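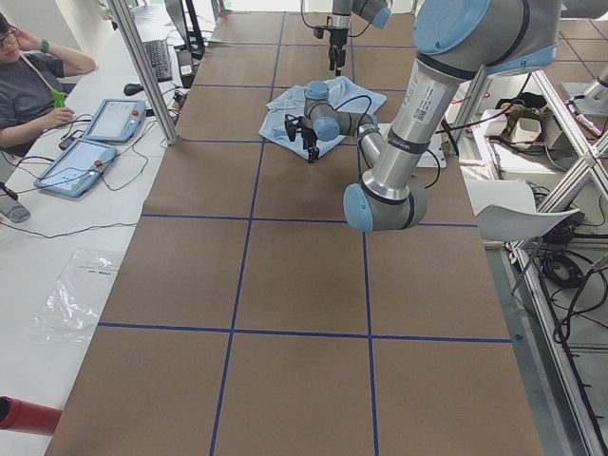
Point d'avancement, projet Amier – volet « linge et textiles »
Rédigé le 14 juillet pour Skundus

Bonjour à toutes et à tous,

Depuis le dernier point, en février, on a bien avancé et je suis plutôt contente (fatiguée, mais contente !). La grande table est entièrement quadrillée au ruban bleu. J'y ai passé plus de temps que prévu, le premier ruban se décollait dans les coins et il a fallu tout reprendre avec celui de Branico, qui tient beaucoup mieux.

Côté tissu, on travaille toujours sur le carré bleu clair. Je sais que vous aviez demandé pourquoi une seule pièce : je préfère qu'on règle bien le dépliage avant de passer aux serviettes. Les coins qui se replient dessous restent notre gros souci, et je n'ai pas encore de bonne solution à vous proposer.

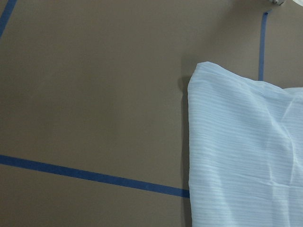 Le tissu bleu clair posé par-dessus les lignes de ruban.

On en est à 300 essais notés sur les 2000 prévus. C'est peu, je le sais, mais la mise en place est derrière nous et le rythme devrait changer. Pour chaque essai, on relève la case de départ et l'état du tissu à la fin – à plat, plié ou en boule. La fiche de saisie a été refaite deux fois, la version actuelle me plaît bien.

Prochaine étape : attraper un coin et le soulever sans entraîner tout le reste. J'adore cette partie, même si elle me rend chèvre !

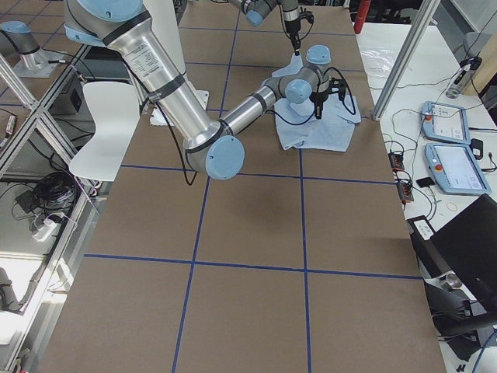 Budget et suite

Dépensé à ce jour : presque 2790 euros, ruban et plateau compris. Il me manque encore la facture Henríquez pour les 27 serviettes. Je vous l'envoie dès que je l'ai – et si vous voulez passer voir la table, venez quand vous voulez, prévenez-moi juste la veille.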